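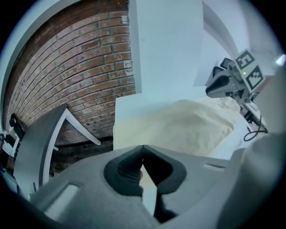 Drarkby Robotics Society, Equipment Planning Group

Equipment planning for hand-held gripper work

Equipment planning for hand-held gripper work is the process by which a laboratory, school or small company decides what to buy before it starts to record manual tasks with hand-held grippers. The process covers the grippers themselves, the tables and rooms, the computers, the spare parts and the hours of the people who hold the tools. In the region of Drarkby and Gelldale it is usually done once a year, and the purchases are made in September, when the new budgets open.

Scope

A plan of this type is normally divided into fixed costs and running costs. Fixed costs are paid once and include the grippers, the cameras, the marker plates, the cables and the furniture. Running costs return every month and include wages, storage of data, cleaning of the garments and replacement of worn finger pads. Many first plans describe the fixed costs in detail and leave the running costs in one short line. The Gelldale workshop made its first plan in this way and had to ask for additional money before the winter.

Grippers

The work with textiles is commonly done with two grippers, one for each hand, and for this reason the grippers are ordered in pairs. A workplace which wants to operate without interruption should order one more pair than the number of stations. The Drarkby plan has six stations and therefore seven pairs. The grippers of a pair should come from the same production series, as the finger openings of different series can have small differences and the two tools must then be calibrated separately.

The markers are fixed to the outside of the tool, on a plate or on a cube, and must remain clean and flat. They are cheap to print but the mounting parts are not always sold alone. Before signing an order, the buyer should ask if the mounting part can be bought as a spare and how long is the delivery.

Tables and rooms

For the folding of garments a white table is suitable, and it should be large enough that a shirt can lie open with free space on all sides. An existing office table can be used. If it has a cable opening in the top, the planner has to decide if this opening is covered, as thin fabric can catch on its edge.
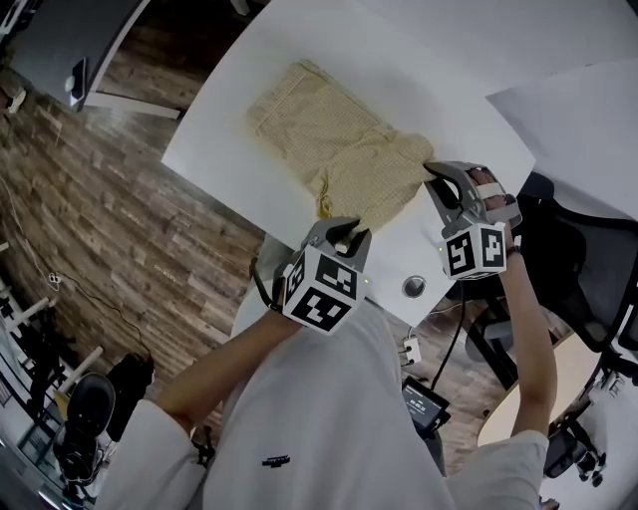

The height of the table also belongs in the plan. A person who works with both arms stretched over a low table becomes tired in the back, and the length of a session must then be reduced. Adjustable tables have a higher price, but the Stinham branch found that sessions could be extended after they were introduced, and it kept them in all later plans.

Rooms are often shared with ordinary office use. In this case the plan should include chairs that can be rolled away, enough power outlets near each station, and covers for cables that cross the floor. Cable covers are sold by the meter and are frequently forgotten. The Stinham room needed 58 meters of them.

Garments and other materials

The garments are a separate item in the budget. The Šimek list, a shopping list which was first written for the Gelldale workshop and is now used by several groups, recommends a stock of 300 pieces in mixed sizes, fabrics and colors. It divides them into shirts, towels, trousers and small items. Second-hand clothing is accepted if it is washed before use. Light fabrics with a visible texture and plain dark fabrics should both be present, because they behave differently on the table and also look different to the camera.

Labor

Wages are the largest item in most plans. In the Drarkby plan of March 2020 they made up 63 percent of the total, before the cost of training was added. New operators need paid time to learn how to open and close the fingers evenly and how to keep the markers turned to the camera. A plan that counts only recording hours will be too low, as the preparation of the table and the checking of files are also working time.

Comparison of offers

Offers from suppliers are difficult to compare when they do not include the same parts. The usual method is to write one list of requirements and send it to all suppliers without changes. The list should name the number of pairs, the length of the cables, the type of connector, the spare finger pads and the period of guarantee. Transport and import costs are asked for on a separate line.

Renting is possible for short projects. The rental contract should state who pays for a damaged finger or a broken cable, and if the tools may be moved to another building during the rental period.

See also

Calibration of hand-held tools
Gelldale workshop
Šimek list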